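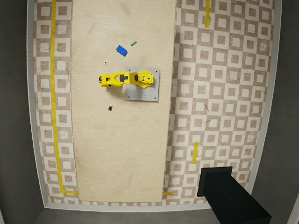 Fig. 1. Table layout with the arm on its mounting plate, simulated, overhead view.

How to test whether an arm can clear a table

Clearing small parts off a surface is the chore people ask for first, at home and at the bench. This page sets up a fair test in simulation. You need a scene file, a gripper model and 2 spare hours.

Step 1. Fix the base. Bolt the plate at all four corners in the model and leave it alone. Runs from different base positions can't be compared.

Step 2. Scatter the parts. Mix sizes and colors. Include a long block, a narrow piece and something tiny with a hole in it. Keep everything within reach of the wrist. 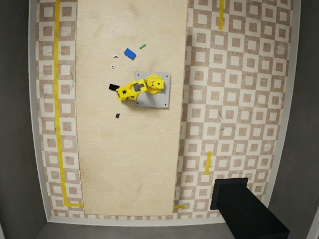

Hemus Bench Notes, no. 19

Step 3. Run 200 attempts with a new random seed each time. Log three outcomes: lifted, pushed, missed. Kenza Kettani's log template works, but rename the "other" column - it fills up with pushes that should be scored.

Step 4. Sort the misses by part and by neighbor.

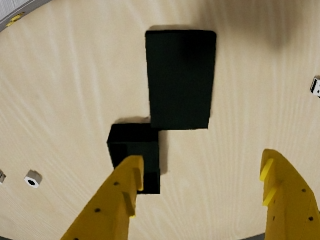 Machines can't do this chore unattended yet, and contact between parts is a large share of the reason. A single block on bare wood is close to solved. Two black blocks touching at a corner, with one fingertip already overlapping the smaller, are much harder: the edges merge for the vision model and the finger has little room. Score these cases separately. In our last batch the overall rate looked fine until Osvaldo Evangelista split them out.

Step 5. Report the worst case beside the average.

Related
- Choosing a gripper for flat parts
- Dretell joint limits, revised
- Folding towels: Gerport results
- Shadow settings and false edges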